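How Does a Robot Learn to Fold a Shirt?

A page for curious kids (and the grown-ups who read over their shoulders)

Have you ever been asked to fold your own washing? It might feel like one of the most boring jobs in the house, somewhere between emptying the dishwasher and finding the other sock. But for a robot it is a really tricky puzzle, and grown-up engineers spend months and months on it!

My name is Assunta Costa, and I work on a project called Grurnomine, where we try out different kinds of robot hands to see which ones are good with cloth. The proper word for a robot's hand is a gripper.

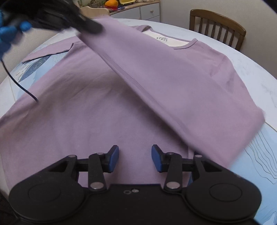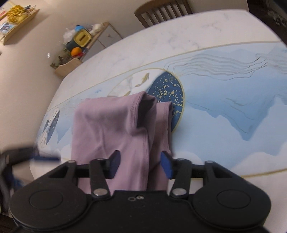
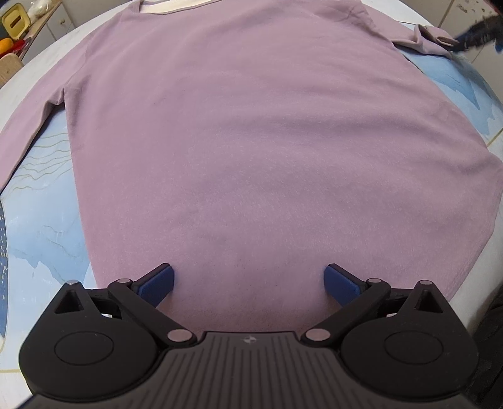 A long-sleeved top and a black gripper with blue pads.

Now, why is cloth so hard? Think about a wooden block for a minute. If you pick up a block by one corner, the whole block comes with it, and it stays the same shape the entire way. Easy peasy! A shirt is much cheekier than that. Pick it up by the cuff and the sleeve droops, the middle bunches up, and a brand new wrinkle appears where there wasn't one before. It never lands quite the same way twice, so a robot can't simply remember one set of moves and do them over and over.

What a robot needs is lots and lots of examples, and that is where people come in. We hold a gripper by its handle, a bit like those long grabbers for picking up rubbish in the park, and we fold the shirt ourselves. A small camera on the gripper watches everything we do. Later on, a computer studies the recordings and slowly works out which moves tend to come before which shapes. In July we recorded 971 folds, and my favourite colour of T-shirt is no longer my favourite colour!

We have been comparing 3 grippers, and each one has its own personality. (I know machines don't really have personalities, but you try spending a month with them.)

The first is called the Dadik. It has hard, smooth tips, and it is marvellous at picking up cups and spoons. With a thin T-shirt, though, the cloth slides out between the tips like a wet noodle.

The second is the Fekau, which has soft, squishy tips. Squishy tips hold on to cloth beautifully. The trouble starts when you want to let go, as a bit of fabric likes to cling to one side and come along for the ride.

The third is the Morelli, with flat rubber pads that close towards each other. You have something quite like it at the end of your own arm. Press your thumb and pointer finger together and feel how the skin grips a little. Rubber does the same sort of thing, and the grippy feeling has a name: friction.

To make it a fair test, we folded the same shirt 128 times with each gripper and changed nothing else. Same table, same shirt, same folding steps. If we had used a woolly jumper for one gripper and a silky scarf for another, we would never know whether the gripper or the cloth made the difference. You may have done fair tests like this at school with paper planes or ramps.

My workmate Sandro Zuccaro wrote down every slip in a big notebook. The Dadik slipped the most by a long way. The Morelli slipped only 16 times, mostly at the thick seam near the shoulder, and we are still arguing (nicely) over how to fix that.

Try it at home!

You will need two pairs of kitchen tongs, a T-shirt, and a table with some room on it. Lay the shirt flat with the front facing down. Using only the tongs, fold one sleeve across the back, then the other, and then bring the bottom hem up to the collar. Ask a grown-up first if the tongs are good ones.

Next, wrap a rubber band around each tip of the tongs and have another go. Does the cloth stay put any better? Try a tea towel too, and something fluffy if you have it. Write down what slipped and where, the way Sandro does, and draw your own idea for a gripper on the next page of your notebook.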